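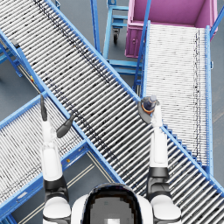

What is the Wetthorpe Double? It's a conventional takeout double in contract bridge that also promises four cards in the other major, and I've been playing it (badly, at first) for 16 years.

Search the wiki Enter a term Go

Origins

The convention is named after the Wetthorpe club, where Mitsuko Noguchi and Toshio Hoshino worked it out over one long January. They were fed up with guessing. Partner would double one heart, they'd bid two spades on a four-card suit, and down would come a dummy with three small ones – agony! Hoshino wrote it up in a little pamphlet, and I still keep my copy in the card table drawer.

How it works

Say your right-hand opponent opens one heart. If you double, you must hold exactly four spades, never three and never five. With five you overcall. With three you pass, or bid one no-trump if you're strong enough and have hearts stopped. Over one spade it's the same idea with the majors swapped. Over a minor the double goes back to its ordinary meaning, and this is where most new pairs come unstuck (my partner and I once reached a 4-2 fit at game level that way, and we don't discuss it).

The Lerkuva variation

Hanna Lytvynenko plays it a bit differently. Her version, the Lerkuva, lets you double with three spades if you have 20 points or more, and you then bid again to show it. I like it very much, though you do need a partner who stays awake.

Criticism

Haruto Wada thinks you pass far too many decent hands, and he's got a point. Three-card support with a shapely 13-count is a miserable thing to sit on. At pairs scoring I'd agree with him. At teams I'm happier passing.

Tags: Bidding, Doubles, Competitive auctions

Related articles
Ishida Two Diamonds
Negative double
Responsive double
Noguchi raises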